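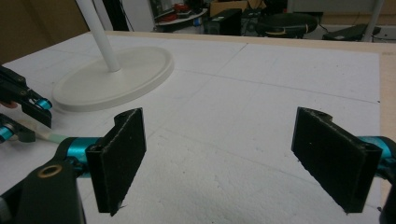 How I Clean a White Table Lamp (Base, Pole and All)

White lamps look so good in the store and then they come home and turn gray in a month. Mine lives next to my reading chair, and last Tuesday I finally caught it in full afternoon light and thought, oh no. So I cleaned it, and then I cleaned the one upstairs too, and by the second one I had a routine I like enough to write down.

What I use:

A bowl with 500 ml of lukewarm water
2 drops of dish soap (really, just the two)
A couple of soft cloths, old T-shirts are great
A soft-headed brush with a long handle
A dry towel

Step 1. Unplug it and let it cool. If the bulb's been on all evening, give it 40 minutes. Take out the bulb and lift off the shade if yours comes off.

Step 2. Pick your table. You want something pale and a little cushiony underneath so the base doesn't get scuffed. Foam board is perfect for this and I keep a big sheet around for crafts anyway. My friend Sneha Dubey uses a folded bath mat and that works fine too!

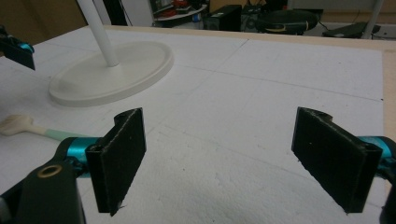 Step 3. Dust before you do anything wet. I skipped this the first time and ended up pushing gray paste around in circles. Start high on the pole and work down, then do the top of the base. If your base has a raised rim, go around the inside of it twice - that little ledge collects everything.

Step 4. Wring your cloth out until it won't drip. Wrap it around the pole, hold the base steady with your other hand, and slide down in one go. Then rinse the cloth and wipe the base from the middle out. Keep water away from the cord, the switch and the socket, always.

Step 5. Stubborn marks. I make a paste from baking soda and a tiny bit of water and rub with one fingertip, very lightly. Test it somewhere hidden first (the back edge is good) in case your finish is shiny and scratches easily. I got a coffee ring off this way and was ridiculously pleased with myself.

Step 6. Dry everything with the towel, and don't forget underneath. Then let it stand for an hour before the bulb goes back in and you plug it in again.
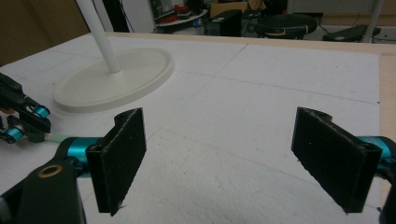 A round base with a raised rim, the kind I mean in Step 3.

I do a quick dusting on Sundays now and save the soap for when it looks dingy. If you have a fabric shade, that needs a whole different approach, and I'm still working up the nerve to wash mine.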